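## 4. How small savers responded to the rate rises

We turn now to the part of the study that we enjoyed the most, and which took up far more of our time than we had planned. The previous section dealt with the way the two lenders, Cha and Danitz, passed a higher base rate on to their borrowers. What we wanted to know next was whether people with modest savings in the same two towns did anything at all about it, and if so how quickly. There is a good deal of writing on this question for large depositors, and rather less for the sort of household that keeps a few thousand pounds in an easy-access account and looks at it twice a year.

Our sample comes from Stolham and Govthorpe, and it is made up of 1281 households that held at least one savings account throughout the whole period. Of these, 663 were in Stolham. We had hoped for a more even spread of ages, but older savers were a good deal more willing to fill in the diary — and to ring us up for a chat about it, which we were always glad of — so the results below are weighted to bring the younger households back to their proper share. 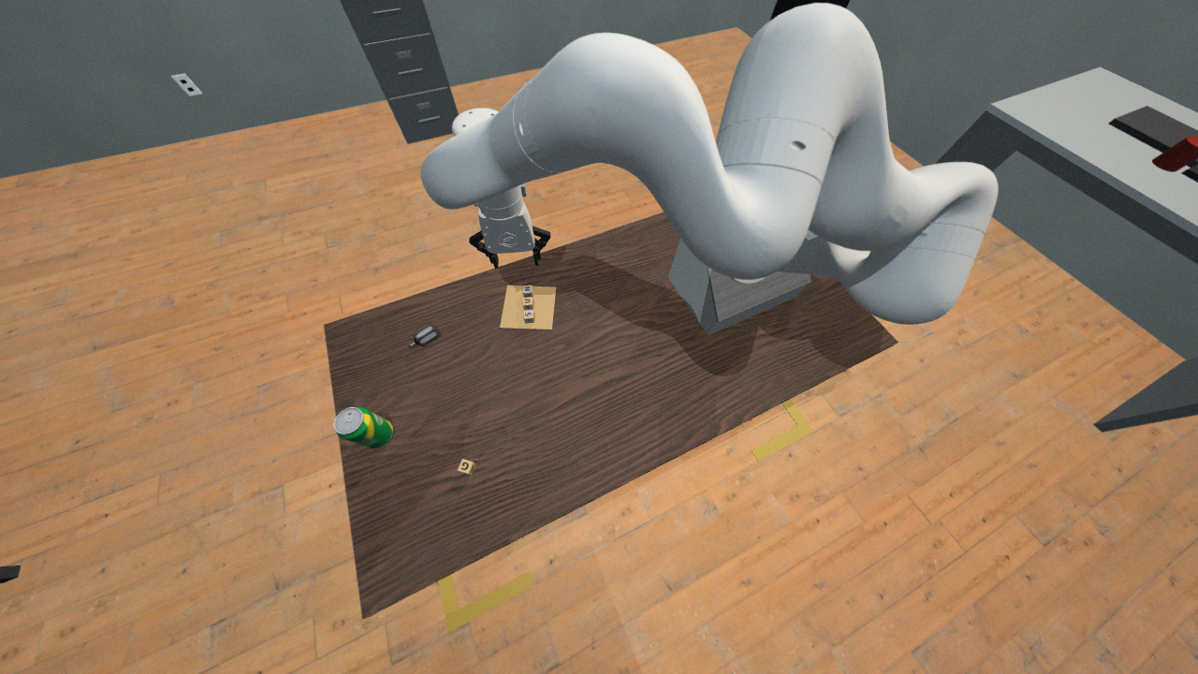
The first thing to say is that most people did not move their money in the months straight after a rise. This fits with what we found in the pilot, and it fits with common sense too, as switching takes an evening of form-filling and the gain on a small balance may not cover much more than a takeaway. What did surprise us was how sharply behaviour changed once a balance went above £3000. Below that line, savers in both towns were slow to act whatever the gap between their own rate and the best one on offer. Above it, they became quite alert, and a fair number had opened a fixed-term account before the second rise had even been announced.

We do not want to make too much of the exact figure. Several savers told us that they simply liked to think in round thousands, and a balance that has just crossed one of these lines seems to invite its owner to sit down and have a think. We tried shifting the line up and down by £400 and the pattern held, though it was somewhat weaker at the lower end.
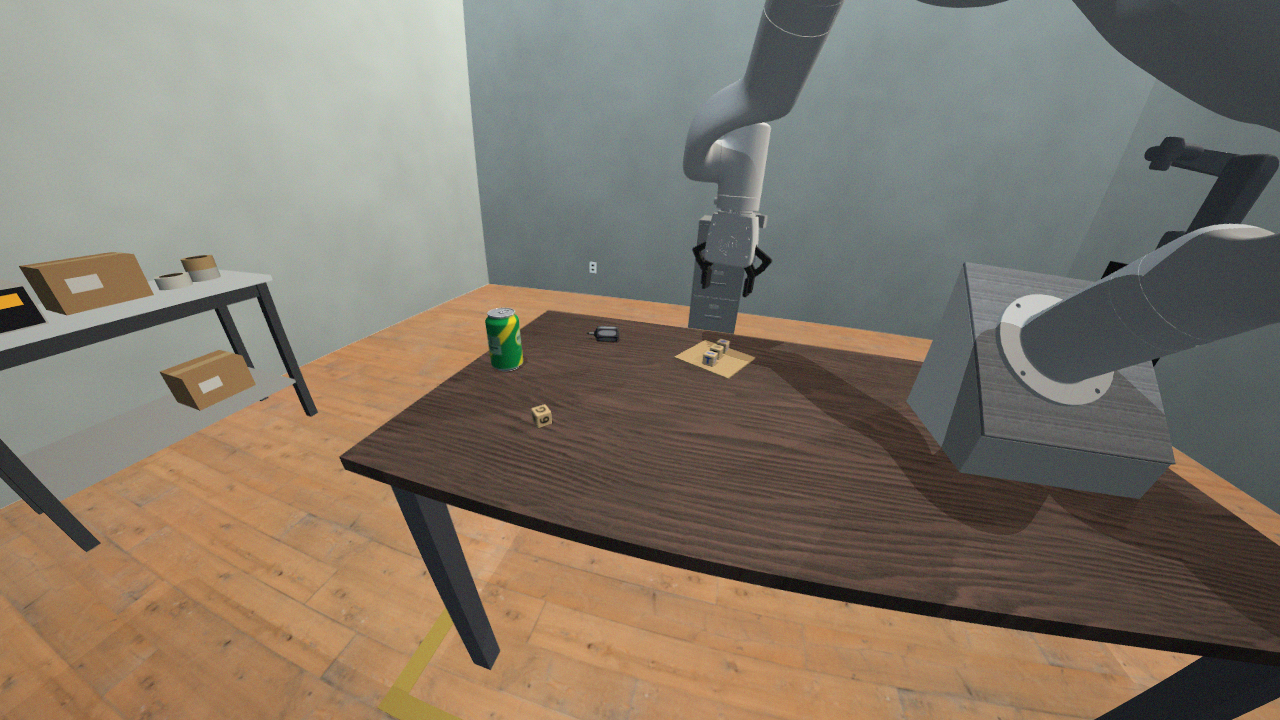

*Figure 3. Tabletop view, rendered.*

Govthorpe deserves a few words of its own, as it behaved differently in one respect. The town lost its last Danitz branch in the August before our diaries began, and savers there had already been pushed into setting up online access, whether they cared for it or not. Once that hurdle was behind them, moving money was a much smaller job, and they were quicker to do it at every size of balance. In Stolham, where the Cha branch still opens until noon on a Friday, many people preferred to wait until they could ask somebody across a counter.

It would be tempting to read this as a case for closing branches, and we would gently ask the reader not to. The savers who moved fastest in Govthorpe were also the ones most likely to tie up money that they later needed, and early withdrawal charges ate into what they had gained. We come back to these charges in Section 5, where we set them against the extra interest earned over the same months.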